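Urneck Announce Second Album, Nunow

Post-rock quartet Urneck will release their second album, Nunow, in September on the Pakport label. The first single, "James," came out on 10th August and is streaming now.

The band recorded most of the album live in one room, then added strings and brass later. It runs to eight tracks, the longest of them the closing "1779," a slow piece built on a pump organ part that the group has been playing on stage for two years. "James" is the shortest and the only song with vocals all the way through.

Nunow follows the band's self-titled debut, which Pakport put out in a run of 271 cassettes before pressing it on vinyl. The first vinyl pressing of the new record will be 2000 copies, with a download code in each sleeve. Orders placed through the label's website also come with a printed booklet of the lyrics and the string charts.

"We had the tunes early on and spent a long time on the order," the band wrote in a note to their mailing list. "Side two was side one until the week we sent it off." 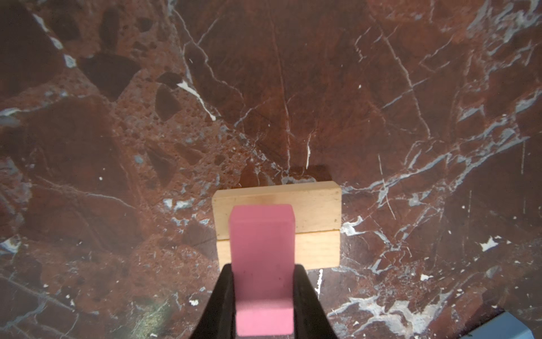

Live dates

Urneck will play 4 shows to mark the release, all of them in small rooms and all with the string players from the album. The set will cover Nunow from start to finish, followed by a few older songs. Tickets go on sale through the venues, and mailing list members get access a day early. Pakport says a longer tour is being booked for next spring, with cities still to be confirmed.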